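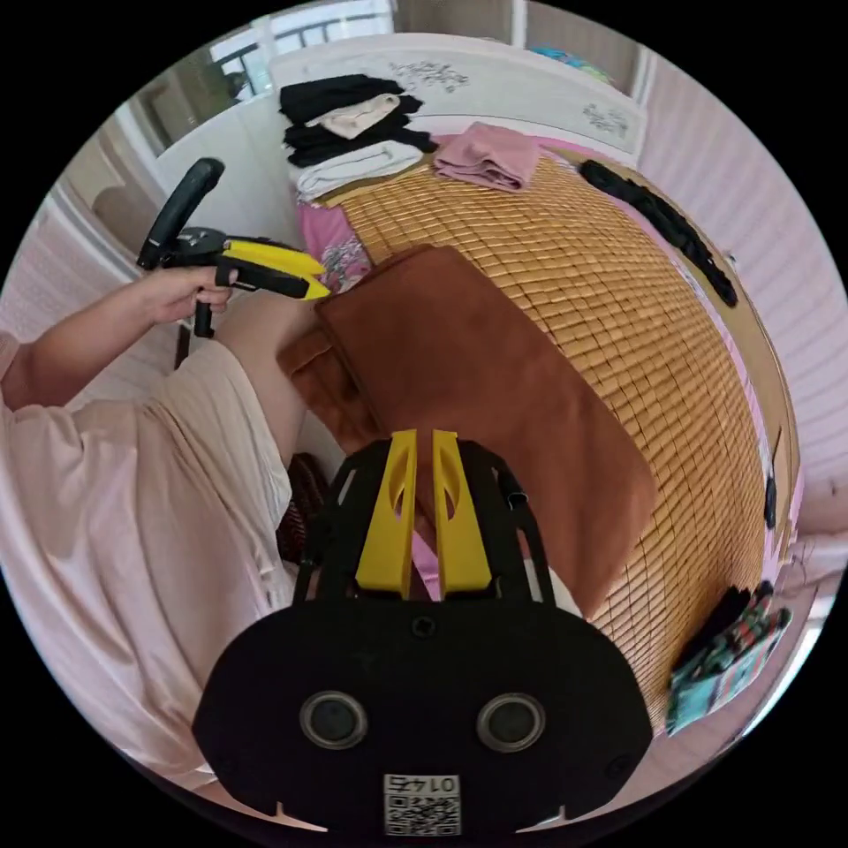
Week 6: comparing hand-held grippers on soft items
Module handout, Romholm Robotics Course
Notes by Nouhaila Bouzid

Bring these notes to the lab. The reading is chapter 4 of the course pack, and the log sheets are in the same folder as last week.

1. Why cloth

The blocks and cups from week 5 keep their shape when you pick them up. Cloth does not. The jaw only controls the part it is holding and the rest goes where it likes. This makes cloth a good test of a jaw, because small differences in the pads that made no difference on a cup start to matter.

We work with two grippers at once, one in each hand. A single gripper can drag or lift a towel but cannot keep an edge straight. With two, the distance between the jaws sets the tension.

2. What we compare

Two sets of finger pads are used this term. The Farouk set is the softer of the two. The Mirkance set is stiffer and closes with less travel. Both fit the same mount, so change the pads only and leave everything else alone.

For each trial, write down:
Pad set and trial number
Edge or corner grasp
Layers caught (one, two, more, not sure)
Slip: none, partial, full
Time from first contact to release

"Not sure" is a proper answer for layers. Do not go back and guess from the recording.
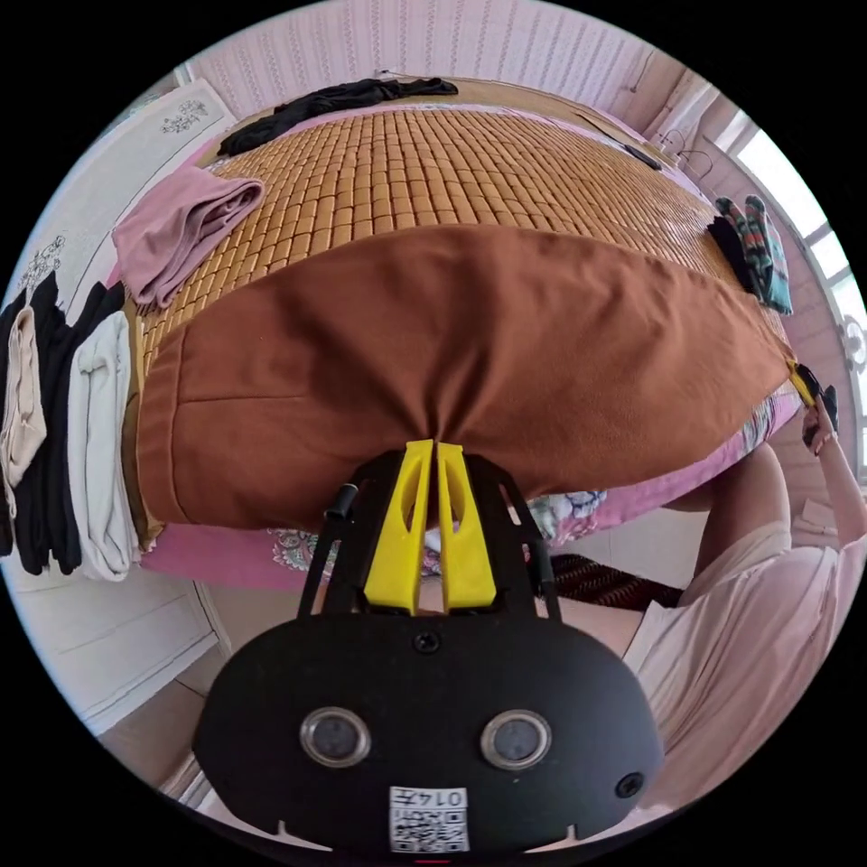 Keep the pull low. Once the cloth is held at both ends it is tempting to go on pulling until it looks flat, and that is where most partial slips come from. Stop when the sag between the jaws is small and move both hands together. If one jaw leads, the other pad takes the load sideways, and neither pad set is good at that.

3. Last year's results

The Clondport group ran 613 trials, of which 443 were edge grasps. They logged 53 full slips on edges with the Farouk pads and 13 with the Mirkance pads. Before you read too much into this, note that the pad sets were not used equally often, and the split was not kept. You can't work out a slip rate for either set from these figures. Your own sheets must record the pad set for every trial, including the ones you throw away.

4. Camera view

The wide lens bends straight edges, most of all near the rim. An edge that looks curved in the recording may be straight on the bed. Judge by eye during the trial – use the video only for timing and slip.

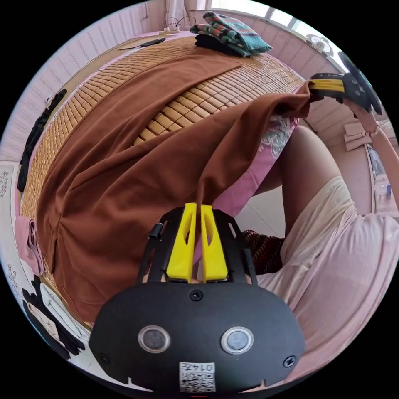 Korkor Sulemana asked whether slip should be timed from the first movement of the cloth or from the moment it leaves the pad. She had tried both on the same recordings and got a different order for the two pad sets. Use first movement, and write the second time in the notes column if you can see it clearly.

5. For next week

Hand in the log sheets in December with the short report, two pages at most. Rachid Salem has the spare pads and will sign them out from 2 pm.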